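主题：Re: [桌面机械臂列表] Drutix 四指套件值不值得买？（抓小瓶子，长文慎入）

各位好，套件我们手上就有一套，一直在拿指甲油瓶子折腾它，正好能回这封。先放一张腕部相机里的样子，原信引在下面，我按问题一条一条答。
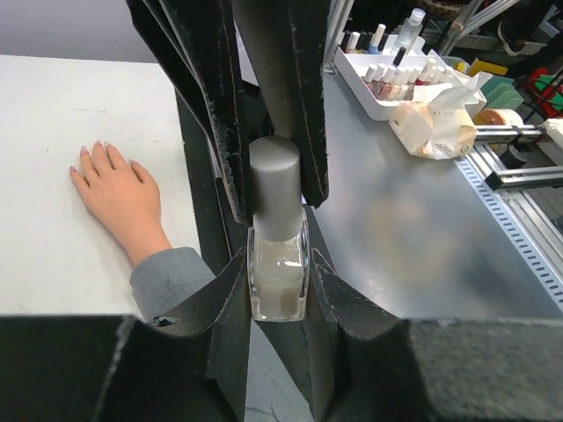 【原信】

> 大家好，潜水很久，第一次发帖。
>
> 我们在给一家美甲用品的小仓做分拣台的方案，瓶子小、瓶盖滑，颜色还一大堆。现在用的是 Millitz 机械臂自带的两指平行夹爪，抓方瓶还凑合，一碰到圆柱形瓶盖就歪，放回托盘的时候常常斜着靠在旁边的瓶子上。
>
> 看到 Lomov 在卖 Drutix 四指套件，说是上面一对指片管盖子，下面一对管瓶身，还带一个腕部相机支架。页面写得挺热闹，可是细节不多，评价也很少。想请教用过的朋友：
>
> 1. 抓小瓶子到底稳不稳？盖子会不会打滑？
> 2. 指片耐不耐磨？配件好不好买？
> 3. 腕部相机的视野会不会被指片挡得什么都看不见？
> 4. 装到 Millitz 上麻不麻烦？
> 5. Lomov 还有一个上门调试服务，有没有必要一起订？
>
> 预算不算宽，买错了就没有第二次机会了。先谢过！

【先说我们是怎么用的】

我们这边是个很小的工作间，人少，东西杂。活儿是跟 Trương 合作的一个小项目，Trương 做美甲用品的分装和配色盒，想看看桌面机械臂能不能替人把瓶子从托盘里取出来、换个位置、再正着放回去。听起来简单吧？我当初也是这么想的，直到第一个星期被一瓶裸粉色的小瓶子教育得服服帖帖。

套件是2021年1月到的货，装在 Millitz 的臂上，之后基本没拆下来过，只换过指片。所以下面的话都是一台机器、一套夹爪的经验，你那边的瓶型如果差很多，请打个折扣来看。

顺便交代一下立场：套件是我们自己掏钱买的，跟 Lomov 没有别的关系。我确实很喜欢这个东西，语气里大概藏不住，但缺点我也会写，而且有几个缺点挺烦人的。

【问题一：稳不稳】

稳，比我预想的稳得多！

你说的圆柱盖打滑，我们在两指夹爪上遇到过一模一样的情况。两片平的指面夹一个圆柱，接触只有两条线，盖子稍微偏一点，瓶子就绕着那两条线转，转完就斜了。Drutix 的思路是上下分工：上面两片长指从两侧压住盖子，下面两根手指斜着往上伸，像一个张开的 V，把玻璃瓶身夹在当中。上面的负责抓，下面的负责不让它乱晃。上图里那瓶就是这个姿势，银灰色的圆柱盖，下面是方方的透明玻璃瓶身，里面是乳白色的油。

这种“圆盖加方瓶”的组合我本来以为最难搞，结果它成了我们最顺手的瓶型。方瓶身有平面，下面那对手指一靠上去，朝向基本就定了。反过来，整瓶都是圆的那种反而要多调几次，位置是对的，标签会朝着随便哪个方向。如果你的小仓要求标签统一朝外，这一点要提前想清楚，套件本身不解决朝向问题，得在软件里加一步。

我们做过一轮比较认真的测试，一共抓了232次，瓶型混着来，亮面盖、哑光盖、白盖、深色盖都有。中间没有摔碎过瓶子，放歪的主要集中在两种情况：一种是瓶子在托盘里挤得太紧，下面那对手指插不进去；另一种是盖子没拧紧，上面一夹，盖子自己转了半圈。第二种怪不到夹爪头上，可你在现场一定会碰到，建议上台之前加一道人工拧紧。

我没有把成功率算成一个百分比贴出来，原因是中途改过两次参数，前后混在一起算对谁都不公平。想要干净数据的朋友，我可以把后半段的记录单独整理给列表。

夹持力这块多说一句。出厂默认值对我们来说偏大，玻璃瓶倒没事，塑料盖会留下浅浅的印子。控制面板里那个力的滑条是没有单位的（对，就是一个没有单位的滑条，我也很想知道是谁决定的），范围从零到420，我们最后停在300，哑光金属色的盖子和白色塑料盖都能用。你可以从更低的地方往上加，加到瓶子提起来不晃就停手，不要一上来就用默认值。

【问题二：磨损和配件】

指片会磨，这个没得商量。我们那几片边缘已经有一道道发白的擦痕，看着挺沧桑。表面的纹理是带点颗粒感的，新的时候抓力非常好，用久了以后边缘先变，中间的部分变化慢得多。到目前为止，擦痕主要影响的是长相，我没有发现它让抓取明显变差，所以看到发白不用急着换。

真正要留意的是下面那对手指的尖端。尖端有小缺口一样的形状，刚好靠在瓶底附近，如果下降的时候高度算错了，先撞到台面的就是它们。我们撞过，撞的是那块金属台面，声音非常响，全屋的人都抬头看我。换指片本身很快，拧下来、换上去、重新标一次零点，一杯咖啡还没凉。

配件方面，上指片可以单买，下手指目前只能成对买，这是我对 Lomov 意见最大的地方之一。撞坏的往往只有一边，另一边好好的，也得一起换掉。我现在抽屉里攒了几根落单的右边手指，谁要是专撞右边，跟我说一声，可以寄给你！

发货速度还行。我们七月补过一次指片，等了不到两周，包装里居然还多塞了几颗螺丝，后来真的用上了。

【问题三：相机视野】

这个问题问得很好，也是我最想聊的一段。

腕部相机的视野里，指片占的地方不小。上面两片从顶上垂下来，下面那一大块黑色的底座几乎横在整个底边上，刚装好的时候我心想完了，还能看见什么？用起来才发现，它把最要紧的那一块留给你了：被夹的东西正好在中间，盖子、瓶身、两对手指跟它接触的位置都能看到。判断有没有夹偏，看这一路就够，旁边再架相机的收获没有想象中大。

看远处就不太理想了。托盘、喷瓶这些放在台子后面的东西，能看见，但是会被指片切走一部分，手指合拢和张开的时候切走的部分还不一样。我们的做法是先在高处停一下，手指张开，拍一张用来找瓶子，然后下降，下降途中只看中间那一小块，用来做微调。两件事分开以后，识别一下子听话多了。

还有反光。我们的台面有一半是拉丝金属，上面会映出一团暖色的影子，早期识别程序老把那团影子当成一瓶粉橘色的指甲油，非常执着地想去抓它。白色台面那一半就没这毛病。如果你的台子还没定，我强烈建议选浅色不反光的；已经是金属面的，铺一块垫子也行，但垫子要固定好，它一滑，高度和位置就都不对了。

浅色瓶子在白托盘里也值得提前试一试。我们的托盘是白塑料的，里面放的多半是浅粉、裸色、玫瑰色，瓶盖又是白的，白盖子叠在白托盘上，边界很淡。颜色深一点的托盘大概会好认很多，Trương 那边有自己的习惯，暂时不想换，我们就在灯光上想办法，把灯往侧面挪，让盖子投一点影子出来，效果立竿见影。

支架本身的做工我很满意，锁紧以后没有松过。唯一的小抱怨是线缆出口朝着一个很别扭的方向，手腕转到某些角度时线会绷紧，我们用扎带多留了一截余量。

【问题四：装到 Millitz 上】

不麻烦，但是有一个坑。

机械部分很顺，转接板是现成的，孔位对得上，照着说明书走就行。说明书的图很小，字更小，不过步骤没有错。接线也就是电源和通信两根，插反的可能性不大。

坑在负载设置。四指比原来的两指重，重心也往前移，Millitz 的控制器里如果还留着旧夹爪的参数，手臂停下来的时候会有一点点下沉。抓大东西根本看不出来，抓小瓶子就要命了，那一点点刚好够下面的手指蹭到托盘边。我们为这事查了两天，相机标定重做了，程序也翻了个遍，最后发现是负载那一栏忘了改。你装的时候请第一件事就改它，把这两天省下来去做点开心的事。

大致顺序我列一下，供参考：

先断电，拆旧夹爪，把旧参数抄下来留底。
装转接板和四指本体，先不装指片。
改负载和重心，空跑几圈，看停止时有没有下沉。
装上指片，标零点。
装相机，走线，手腕转满行程检查线缆。
做手眼标定。
夹持力调低，用空瓶练手。

空瓶那一步不要省。指甲油洒在指片的纹理里是什么后果，我就不展开了，总之那对指片后来再也没回到台上。

关于人手和机器共用一张台子，这也是很多人私下问我的。我们演示和采数据的时候，经常有人坐在旁边，手就搭在白色那半边台面上，离夹爪很近。能这么做是有前提的：速度限得很低，急停就在手边，而且动作范围在软件里圈死了。四指套件自己没有任何碰撞检测，这部分全靠手臂，请不要因为它看着小巧就放松。尤其是下面那对手指合拢的时候，指尖之间的空隙会变得很窄，调试时别把自己的手指伸进去拨瓶子，我知道你会想这么干，因为我也想。

【问题五：上门调试服务】

我们订了，半天的那种，所以可以讲讲。

好的地方：来的工程师对夹爪非常熟，标零点的手法比说明书里写的利落，还教了我们一个小技巧，夹住瓶子以后先往上提15毫米，停一下，用相机再看一眼，确认没歪再走后面的动作。多花的时间很少，放歪的情况少了一大截。单这一招，我就觉得那半天没白过。

不太好的地方：他们不碰机械臂那一侧的设置。上面说的负载问题，就是在人家走了以后才查出来的，打电话过去，对方很客气，说这属于手臂厂家的范围。道理上讲得通，可对用户来说，装上去就是一台机器，中间这条缝谁来管，我希望 Lomov 以后想一想。

所以我的建议是看你们自己的底子。如果组里有人装过夹爪、做过手眼标定，那就省下这笔钱多买一套指片，更实在。如果大家都是第一次，订半天很值，但一定要在对方来之前把 Millitz 那边的参数全弄好，瓶子、托盘、灯光也都摆成真正要用的样子，别让人家对着一张干干净净的空台子给你调，到时候一摆上东西又得重来。

【几件说明书上没写的小事】

台面收拾一下再标定。我们那张台子后头常年堆着杂物，纸巾包、胶带卷什么的，位置天天变。高处找瓶子那张图会把它们一起拍进去，皱巴巴的纸巾包颜色跟裸色瓶子接近，误认过好几回。后来我们在程序里画了个框，框外一律不看，世界清净了。

擦指片用微湿的布就好，别用卸甲水。我没有亲自试过卸甲水，是 Lomov 在邮件里提醒的，我觉得听他们的比较好。

断电以后手指不会自己松开，夹着瓶子断电，瓶子就一直被夹着。好处是不会摔，麻烦是想取下来得先上电。旁边有人第一次遇到时会想硬拔，请拦住。

日志默认只保留最近一段，想做统计的话，开始之前就把自动导出打开。我们最早几天的数据就是这么没的，现在想起来还有点心疼。

固件更新会把夹持力恢复成默认值！更新完请一定检查那根没有单位的滑条。

【跟别的方案比】

我们也试过在两指夹爪上贴软垫，便宜，一下午就能弄好，抓力提升很明显。问题在于软垫会变形，瓶子被夹住的高度每次都差一点，放回托盘的时候就得留更大的余量，瓶子排得越密越难受。如果你的托盘很松，瓶子之间空得很，我觉得软垫就够了，先别花大钱。

吸盘也试了，平顶的盖子吸得住，圆顶的直接没戏，而且提起来以后瓶身会像钟摆一样晃。看着很好玩，干活不行。

四指这套最吸引我的是放下去那一下。上面先松一点点，下面还扶着，瓶底落稳了再全部张开，瓶子站得规规矩矩。每次看到这个动作我都忍不住多看两眼，组里的人已经习惯了我在台子边上发呆。

【要不要买】

按你信里写的情况，圆柱盖、小瓶、要放回托盘，我会买。先买一套本体加相机支架，再加一份上指片和一对下手指备着，服务看上面那段自己掂量。下单之前问清楚两件事：你手上那一代 Millitz 的转接板是不是现货，还有瓶子最宽的地方能不能落在手指张开的范围里。第二个问题最好直接寄几只空瓶过去让他们试，我们当时就是这么做的，他们收了瓶子，回了一段抓取的视频，比看参数表放心。

如果你愿意，也可以把你那边的瓶型尺寸发到列表上，我这里有一抽屉各种各样的空瓶，说不定正好有一样的，可以替你夹一夹试试。圆身瓶我最近还在调，标签朝向那一步刚有点眉目，等跑顺了再来发一封。

还有，上次列表里有人问过能不能用它拧瓶盖。短回答：上面夹盖、下面夹身，看着就很想让人试，但两对手指之间没有相对旋转的自由度，拧不了。我们问过 Lomov 以后会不会出能转的版本，对方回了句“在考虑”，我就当是有希望吧！

祝分拣台顺利，期待看到你们的瓶子站得整整齐齐。

附：我们现在用的一组设置，不保证适合你

夹持力滑条：300
夹住后上提再停：要开
高处拍照时手指：全张开
下降速度：最慢那一档
框外识别：关
固件自动更新：关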